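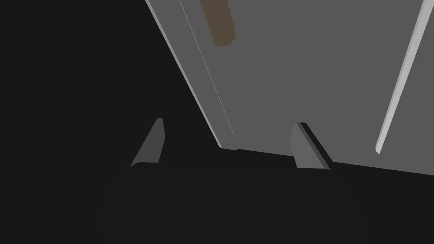
I've helped out with the after-school robotics club for a good while now, and every May some kind parent asks me when the kids will get to work on a "real" robot. I always smile, and then I talk their ear off (sorry, Lyle!), because I think the simulator is as real as schoolwork gets.

Danai Tsakiris spent most of last spring on a single reach in Mulitz, the practice world our club uses. She ran it 343 times. She kept a notebook, she grumbled, she changed one number and ran it again, and I can't think of a better way for a fifteen-year-old to learn patience.

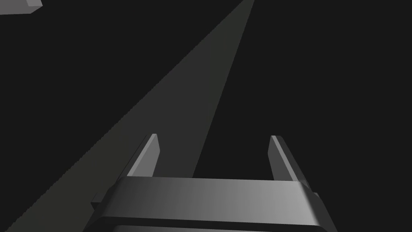 Patience is what I'd put on the report card if they let me. A beginner looks at two gray fingers standing wide open with nothing between them and sees a robot doing nothing at all. Danai looks at that same gap and starts wondering about the angle, and whether the little block way off in the corner matters to her plan. I love that!

So yes, let's keep saving for the Skisteck arm, and I'll bring brownies to the sale like always. But please, let the kids keep their simulator hours too.

Hazel Nakamura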